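Veg drawer, again

Jun 4, 2026

Quick one as I've got 10 minutes before the bus. Finally had a go at the veg situation. Been putting it off since April.

The trouble is I buy for the week I'd like to have. Soups, roasting trays, a proper salad. Then it's toast. So things pile up, the long stuff goes under the round stuff, and by the time I find the celery it bends like a shoelace.

Everything out on the side first. Wiped the drawer with hot water and a drop of washing up liquid, dried it, old tea towel along the bottom. Mum's cookbook from 1965 says to keep roots in a box of sand in the shed - I haven't got a shed, or any sand. Tea towel it is.

Onions out completley, they live in the Funar basket by the back door now. Potatoes in a paper bag. Tomatoes on the windowsill where I can see them. 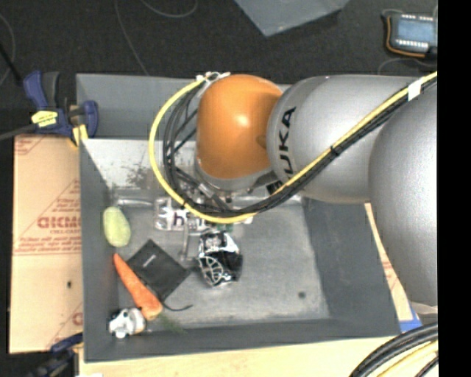

Carrots are what I get wrong most. I leave the tops on becuase they look nice, then they go floppy in days. Tops off, no washing till I need them, laid flat with a bit of space. Same goes for anything long and awkward. One carrot lying on the slant like that, with the pale green oval thing up against the side wall and bare floor to spare, and you can tell what you've got in one look. Mine was two bags deep.

Still to do: the freezer, and the jar shelf, where there are 2 open mustards. Soup tonight with the bendy celery. Right, bus.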